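Teaching a planner to leave room for wires

The planning team at Modthorpe has spent most of the spring on one stubborn problem: putting computer power supplies into divider boxes. The metal part is easy to model. The cables are another story.

"A power supply is a brick with a wig on," laughs the software lead, pulling up the latest build of Litix, the team's motion planner. "The old version planned for the brick and got surprised by the wig every single time!"
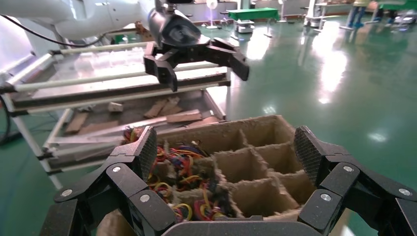

Wires fill one side of a divider tray held between two fingertip pads.

Litix now treats each cable bundle as a soft volume that grows or shrinks as new camera views come in. If a bundle hangs over a partition, the planner marks the next compartment as risky and looks for another. "We had 174 recorded grasps in April, and I watched all of them. You start to see how wires like to fall. I love that part."

Perception was rewritten too. Shiny casings used to break up into pieces in the depth data, so the team now fits whole boxes first and checks them against color.
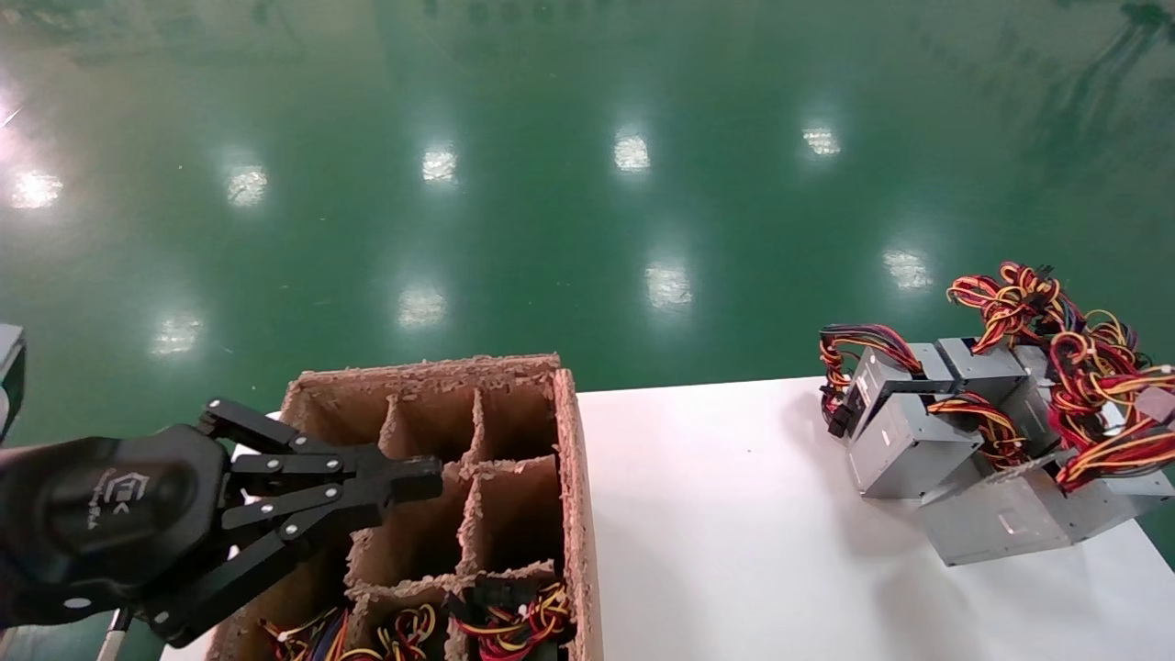
Words and photos: Higuchi staff writer, May 2025

Ask about the heap and the answer comes fast. "Picking order! Which one can you lift without dragging its neighbor along?" Litix scores up to 3 candidates before the arm moves, and a full replan takes 315 milliseconds. The lead wants it quicker, and wants the cable model shared with the Hemar group, who work on harnesses. "They've got way worse wires than we do."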